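3.2 Table and covering

All sessions were held at fixed tables of one type, supplied by Dendora, with a white top. White tops are common in shared workrooms and were already in use at the Nyamweya site before the study began. They were kept for two reasons. Replacing them would have changed the height and depth of the work area, and the complaints that led to the study concerned white tops in particular. Users had reported glare from the ceiling lights, small parts that rolled or slid when set down, and noise when tools were put on the table.

The covering under test was a large dark gray mat laid directly on the tabletop (Figure 2). The mat was not glued or clamped. It was placed so that it covered most of the top and left some of the white surface exposed. The uncovered part was kept on purpose. In an earlier trial at Vombridge the mat had been cut to the full size of the table, and users then had no hard surface on which to write or to rest a notebook. Several of them folded back a corner of the mat to obtain one, and the fold did not lie flat again afterward.

Three properties of the covering were considered: brightness relative to the parts handled on it, resistance to sliding, and thickness.

Brightness. The parts used in the sorting and assembly tasks were mostly white, black or bare metal. A black covering was rejected at an early stage, as dark screws could not be found on it without touching the surface. A white covering had the same fault with white parts and did nothing to reduce glare. Dark gray was a compromise. Black screws on dark gray remain harder to see than white parts do, and this difference should be kept in mind when the search times in Section 4 are read. A lighter gray was tried briefly and gave a more even result across part colors, but marks from handling showed on it after a short period of use and it was withdrawn.

Resistance to sliding. Each candidate covering was laid on a spare Dendora top, loaded at the center with a 5 kg mass, and pulled from one edge by a cord attached to a spring scale. A covering was accepted if the scale reached 40 N without visible movement of the opposite edge. The Tovunitz covering chosen for the study met this limit on a clean top. On a top that had been wiped with a wet cloth and not dried it did not, and the cleaning instructions were changed to require a dry wipe before the mat was put back.

Thickness. Thin coverings followed any dirt left on the table and produced small raised spots. Thick coverings formed a step at the border, on which sleeves and cables caught. The covering used was 2 mm thick. The step at this thickness can be felt with the hand, but no user mentioned it in the written comments.

Placement was checked at the start of each session. The operator lined up the front edge of the mat by eye and pressed out any air from the center toward the sides. If a corner had curled, the mat was turned over and left under a flat load until the next session, and a second mat was used in its place. No attempt was made to return the mat to an exact position. The tasks did not depend on it, and a procedure that required measurement would not be followed in an ordinary workroom.

Lighting was left as found. Blinds were closed during sessions and the ceiling lights were on. Glare was not measured with an instrument. It was rated by the users on the form described in Section 3.4, once for the covered part of the table and once for the exposed part. The two ratings were given by the same person while seated at the same place, and differences in seat position therefore affect both.

Noise was treated in a similar way. A steel rod was dropped from a height of around 80 mm onto the covering and onto the bare top, and the level was read at the edge of the table. The readings are given in the appendix and are intended only for comparison between surfaces. They depend on the frame of the table and on the floor under it, and should not be applied to tables of another type.

Two limits of this arrangement should be stated. First, the covering was new when the study began. Wear, loss of grip and change of color over longer use were not examined, although the mats have stayed on the tables and a further inspection by E. Mollel is planned for December. Second, only one table type was used. A top with a rougher finish would probably hold the mat better, and a polished top less well. Readers who wish to repeat the sliding test should do so on their own tables before choosing a covering.

The final layout was fixed on June 28, 2023, and was not changed for the rest of the study. Tables at the second site were set up from the same written instructions by staff who had not seen the first site. The proportion of covered to uncovered surface differed slightly between the two as a result, and the results are reported by site for this reason.
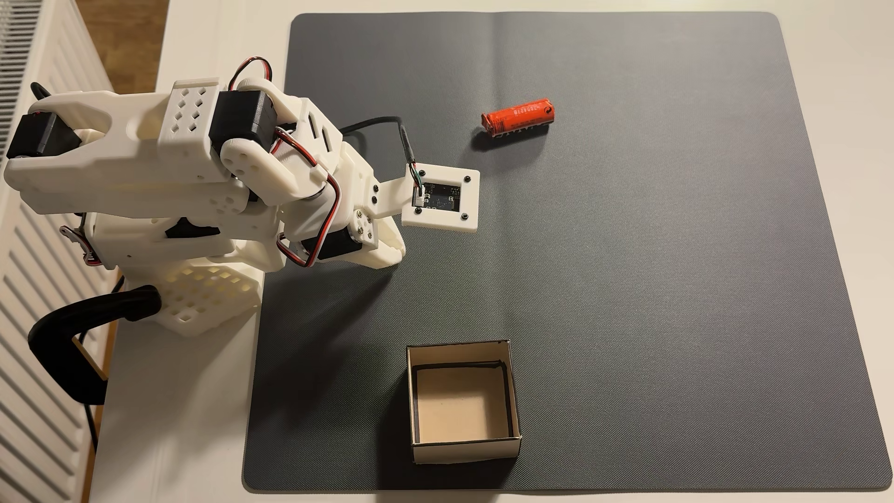 Figure 2. Dark gray mat on a white tabletop. The mat covers most of the top.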